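Kotico Range Connection FAQ

What supply pressure does the regulator need?
The regulator is set at the factory for natural gas at 4 inches water column on the outlet side. Inlet pressure must be at least 6 inches while all burners are lit.

Can I reuse the old flexible connector?
No. Fit a new connector each time the range is replaced or moved to another outlet. Rigid pipe may stay if it passes the leak test.

How is the leak test done?
Open the shutoff valve with all burner knobs off. Brush soap solution on every joint and watch for 20 seconds. Growing bubbles mean a leak. Close the valve, remake the joint and repeat. Do not use a flame.

Which sealant should be used?
Use a sealant rated for natural gas and propane, on tapered pipe threads only. Flare fittings are assembled dry.

Where do I order a propane kit?
Through any Prarura parts counter. Ask for kit 258 and have the serial number ready.
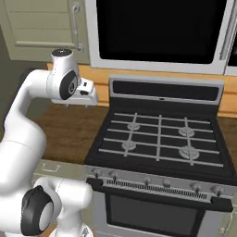

Who may convert the range to propane?
A licensed gas fitter. The fitter changes the burner orifices, resets the regulator and attaches the conversion label next to the rating plate.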